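Big news from the sorting bench this month! We finally have a result I'm happy to put in front of you. Everaldo Prado and I have been testing whether an arm learns faster if we stop resetting the table so neatly between tries, and the short answer is yes, by a lot.
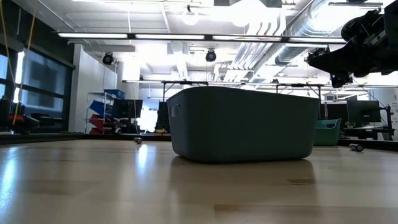
Last updated: Sep 4, 2024

The big bin and the smaller teal one stay close together on the table, and the little metal cylinders lie on their sides wherever we leave them - I used to fuss over that part. With tidy starts, Ludivura (our training method, named by Everaldo, don't ask me) needed 500 practice runs before it stopped bumping the bin rim. With messy starts it got there in 427, and the grasps on tipped cylinders got better too.

Six of the test layouts still beat us, mostly the ones with a cylinder tucked in tight against a bin wall. I have a hunch it's the approach angle (Everaldo blames the depth estimates), so we're rerunning those first. The full write-up should be ready in December.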